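Search this site Enter keywords Search

Ullach House, bathroom renewal
Progress report to the Clornurwood Fund, 13 Sep 2025

Since our last report in April we have continued with the bathrooms on the upper floor. The grant was planned for 20 rooms, and the work is now finished in all except two of them. These two wait for a new drain pipe, and the plumber from Stamport has promised to come back next month.

The money is used as we agreed. We still have 3000 dollars in the reserve, and we ask your permission to spend it on the drain — the old pipe is in worse condition than we expected.

For the showers we chose the corner type, with a white tray and beige wall tiles with a wood grain pattern. The tiles were ordered from Sastry together with more than 30 spare pieces, which are stored in the cellar. 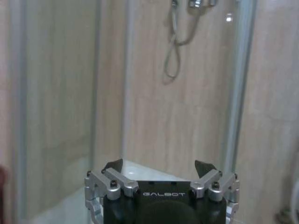 The residents were asked for their opinion of the new tiles, and most of them like the warm color. Two persons wished for plain white, but we decided to keep the same tile in every room — it makes later repairs easier. The final invoice will be sent to you when the last two rooms are ready.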